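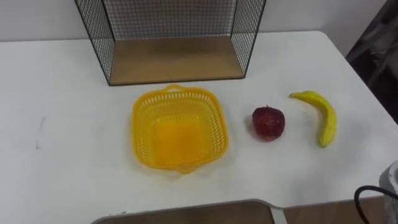

The yellow basket and the open wire rack, with an apple and a banana set to the right.

A Place for the Fruit

When the Monda residential program began furnishing its shared kitchens, the question of where to keep fruit was left until late in the process. Cabinets, cookware and refrigerators had each been assigned a budget line. Fruit had not, and in the first kitchens to open it was stored wherever residents found room, often in a plastic bag behind the toaster.

Corinne Pruitt, who oversees interiors for the program, brought the matter to her colleagues in December. Her proposal was modest in scope. Each kitchen would receive one open rack and one basket, both light enough to be moved by any resident and simple enough to be cleaned at the sink or with a damp cloth.

“We had been writing standards for closed storage for years,” Ms. Pruitt said. “Food that is meant to be eaten within the week belongs where people can see it.”

The rack is made of thin black metal rods in a fine square grid, with panels at the back and on both sides. The front is left open. At the bottom is a flat, light-brown wooden board. Against a white wall the grid is less heavy to the eye than a solid cabinet of the same size would be, a point that weighed with the program's designers, as several of the kitchens are narrow and have a single window.

Desmond Nguyen-Tran, who tested the arrangement in 3 of the program's buildings, considered a fully metal rack at an early stage. Residents preferred the board. Jars and small bowls stood level on it, while on the all-metal version they tended to catch between the rods. His written guidance recommends that the board be wiped and dried promptly after any spill, and that wet produce never be placed directly on it.

The choice of basket took longer. Samples in wicker, glazed ceramic and enameled steel were passed between offices before a square plastic basket with rounded corners was approved. Its walls are perforated with rows of small slots, which allow air to reach the fruit from the sides, and it has two small loop handles, one on either side of the rim. The color was the subject of some discussion. White and gray were available, and Mr. Nguyen-Tran had favored gray. Esperanza Kapoor, who represents residents on the furnishing panel, argued for yellow on the grounds that it would be noticed from the doorway.

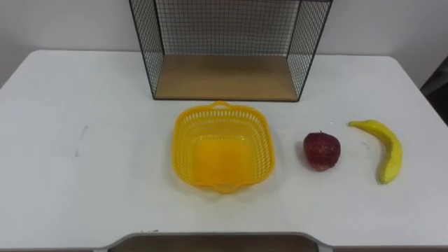 Black wire, a light wooden base and a bright yellow basket on a white tabletop.

Bananas present a particular difficulty. They ripen quickly and are known to hasten the ripening of apples kept beside them. The program's guidance therefore asks residents to keep the two apart when either is to be held for more than a few days. In practice, Ms. Kapoor reports, the basket is given over to apples and citrus in most kitchens, and bananas are kept on the board of the rack or on the table itself.

The guidance is otherwise brief. Fruit should be kept dry until it is to be eaten and then washed. The basket should be emptied and rinsed once a week, with attention to the slots, where dust and bits of peel collect. Bruised pieces should be used first or taken out. The rack should stand away from the stove and out of direct sun.

There is also the matter of the table. The program had originally intended the racks to be mounted on the wall, and brackets were priced for 16 kitchens. Deirdre Costello, the buildings manager, advised against drilling into newly finished walls, and the racks were placed on tabletops instead – at the back, against the wall, so that the surface in front remains free for preparing food. Residents have since asked that the arrangement be kept.

A second order of racks is under review for the buildings on the east side of the site, where the kitchens are larger and may require two apiece. Ms. Pruitt expects the same yellow basket to be specified.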